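Lending a Hand: How Purberg Teaches Its Machines by Demonstration 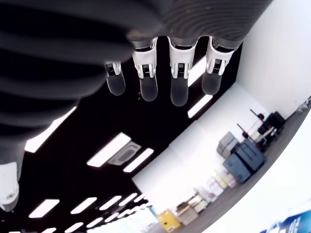
Words by Idun Torvik | 10/16/25 | Technology and Work

The training hall at Purberg is a long room with a black ceiling and rows of rectangular light panels, and for most of the working day the loudest sound in it is the ventilation. Crates and cardboard boxes are kept along the wall. Operators work in pairs, and they speak to each other in low voices, much as people do in a library.

Their task is to show robots how to handle ordinary things. Purberg, which was founded to supply sorting equipment to hospital stores, now devotes the greater part of its research budget to teaching by demonstration. An operator either takes hold of the arm and moves it through a job, or sits at a desk and steers it from a distance while wearing a sensing glove. The movements are recorded together with the view from a small camera at the wrist, and the record becomes a lesson.

The hand itself is dark grey, with white housings at the knuckles and rounded fingertips. From the wrist camera it fills much of the view, and new operators are asked to spend their first morning simply opening and closing it while watching the screen.

"People arrive expecting to be quick," said Shabani Kariuki, who leads the operator programme. "We ask them to be slow and to be the same each time. A hesitation that a colleague would forgive is something the machine may learn as part of the job."

A standard lesson requires 100 accepted demonstrations of a single task. Harder work, such as lifting a soft pouch from a full tray, may require 500. Each is reviewed by a second operator before it is admitted, and those in which the fingers slip or the object is dropped are placed in a separate collection. The engineers consider these valuable. A robot that has been shown only success has little to draw upon when a box arrives crushed or turned on its side.

The choice between the two methods remains a matter of some debate within the company. Guiding the arm by hand gives the teacher a direct sense of weight and resistance, but it is tiring, and the teacher's own body may block the camera. Remote control leaves the view clear - and allows an operator to sit - yet the sense of touch is largely lost. Aiguo Jin, a senior engineer, favours remote control for work with the fingers and hand guiding for broad movements of the arm. Several of his colleagues hold the opposite view.

Sessions at the desk are limited to 2 hours, after which operators must change duties. The rule was introduced in January following a review of tired wrists and falling acceptance rates, and it has been retained.

The first customer for the finished lessons is Medside, a regional supplier of clinical goods, where 4 arms are to be installed in the returns department. Guilan Tan, who manages that department, has asked that her own staff record part of the material. They know which cartons split at the corner, she explained, and which labels come away under a thumb. Purberg has agreed, and the first group from Medside will begin its training before the end of the winter.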